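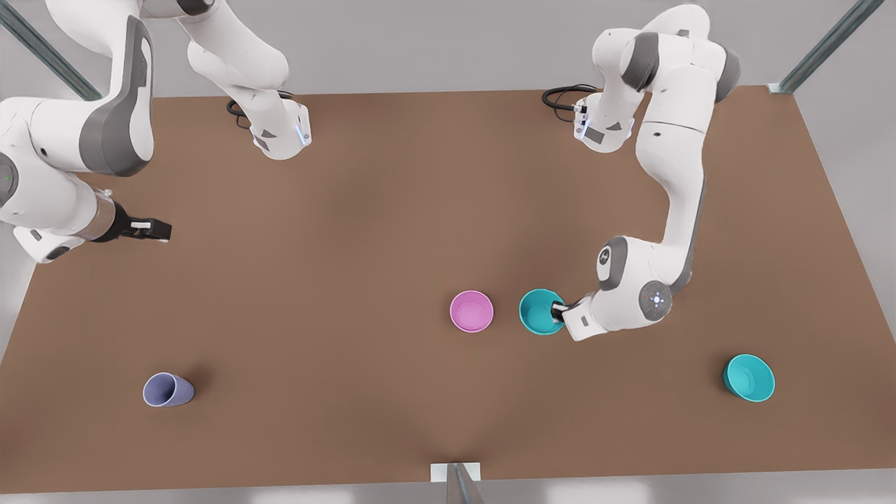 Speaker notes – filling the room for a touring act, 20 min slot, after lunch

Start w/ the Velunex tour. Last stop, Piltness hall, 958 seats. Brief came in February, venue already booked, no local press list, no sponsor. Ask room: who's had this phone call? (pause)

What the client wanted – sold out. What they had – a poster and a Facebook page.

First thing we did: called the box office. Natanael Camargo sat with them a whole afternoon going thru old sales. Comedy crowd there buys late. Really late. So don't burn the radio money in week one – tell the Araújo story here, keep it short, don't name the band.

Pricing. Early bird capped at 150, gone by lunchtime. Held back 100 for the sponsor, Utell, who wanted staff seats plus the foyer. Got the foyer. Did NOT get the stage banner, artist's rider said no branding on stage. READ THE RIDER. say it twice

Radio – phone-in giveaways, 2 pairs per show, breakfast only. Drive time cost more and did less for us.

What went wrong: tickets printed with wrong door time. Nusrat caught it, we texted every buyer that night. Some came early anyway, so bar did well. Parking was a mess, still dont have a good answer, be straight about it if asked.

Money slide – skip if running over. Client only cleared the sponsor number, not the gate.

Last bit: ask for the mailing list in the contract. We didnt. Promoter kept it, next tour we started from zero again.

Questions. Nusrat Durrani takes anything on ticketing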